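Moving the Grasp Planner to a Two-Stage Collision Check

Posted in June by Xiuying Zheng

Search this blog Enter keywords Go

The following notes concern the planning software behind our multi-fingered hand, and in particular the work on upright, thin-walled objects such as clear plastic cups.

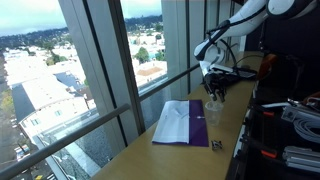

Background

Readers of the earlier posts will recall that our planning stack is divided into two programs. Gresard proposes grasps. It takes a partial point cloud and returns a list of hand poses, each with a set of finger joint targets and a score. Bistero takes that list and searches for an arm path to each pose in order of score, stopping at the first one it can reach without collision. The division was made so that either program could be replaced without disturbing the other, and for the most part it has served us well.

The difficulty lies in the boundary between the two. Gresard knows a good deal about the fingers and very little about the arm. Bistero knows the arm in detail and, until this month, treated the hand as a single rigid shape in its open position. A grasp could therefore pass both programs and still be a poor one, for the reason that no part of the software had considered the fingers while they were closing.

On large, solid objects the omission seldom mattered. On a cup it matters a great deal. The fingers must come down on either side of a narrow body, and a small error in the approach places a fingertip on the rim.

Transparent objects

A second problem arrives with the first. Depth readings on clear plastic are unreliable. The sensor tends to report the surface behind the cup, and beside a bright window the readings may be missing altogether. Gresard was then being asked to plan on a cloud in which the object of interest was represented by a few points along the rim and a patch near the base.

The present approach does not attempt to repair the depth image. A segmentation step finds the outline of the cup in the color image, and a fitting step places an upright tapered cylinder on the known plane of the counter so that its projection agrees with that outline. The fitted shape is then sampled and handed to Gresard as though it had been measured. The assumption that the cup is standing upright is a strong one. A cup lying on its side is at present rejected by the fitting step and reported as "no model," and the operator is asked to intervene.

I should record that the outline is not always clean. Reflections on the side of a cup can split the mask into two regions, and the older version of the fitting code simply took the larger one. The result was a cylinder of the correct height and half the correct width. The new version merges regions that share a common vertical axis before fitting.

The two-stage check

The revised procedure is as follows. Gresard returns up to 700 candidates per request, as before. The first stage is a coarse check in which the hand is represented by the swept volume of its closing motion. This volume is calculated in advance for each of the 7 closing patterns we use, so that the check itself is quick. Any candidate whose swept volume meets the counter, or any object other than the target, is removed.

The second stage is applied only to the candidates that remain. Bistero plans the arm path and then steps the fingers through their closing motion at the final pose, testing each link separately. Contact with the target is allowed on the inner faces of the fingertips. Contact anywhere else causes the candidate to be rejected, and the reason is written to the log with the name of the link.

The log entry has proved to be the most useful part of the change. Previously, a failed request produced the single line "no valid plan," and a person had to reconstruct the cause. It is now possible to see at a glance that most of the rejections in a session were caused by the same outer finger meeting the counter, which in our case pointed to an error in the mounting transform and had nothing to do with planning.

Cables

The arm model used by Bistero describes the links and joints. It does not describe the cables routed along the outside. I had been content to leave them out, on the grounds that slack cable moves in ways that are difficult to predict. I have since added a simple margin around the wrist and the last two links, wide enough to contain the loops. This removes some paths that would have been perfectly safe. Wrist rotation has also been limited in software to a narrower range than the joint itself permits.

Small items on the counter remain an open matter. Sheets of paper and folders are flat enough to be absorbed into the counter plane, and the planner does not see them at all. Metal clips and similar objects rise just above the plane and are removed by the same filter if the threshold is set generously. I have lowered the threshold, and the price is an occasional phantom obstacle.

Testing

The regression set now holds 1083 recorded requests, replayed through Okabe, our test runner. The planner is given a limit of 2000 milliseconds per request. The two-stage check stays within that limit for every request in the set except those with heavy clutter, where the second stage is still too slow. Caching the arm paths between neighboring candidates would be the natural remedy, and a partial version exists on a branch.

Next steps

The fitting code will be moved into Pokwood, where the rest of the perception modules already reside, and its configuration file will change format at that time. Anyone who maintains a local copy of the old file should keep the entry named counter_plane, as the new loader will read it unchanged. The entry named rim_offset will be ignored, and a warning will be printed when it is found.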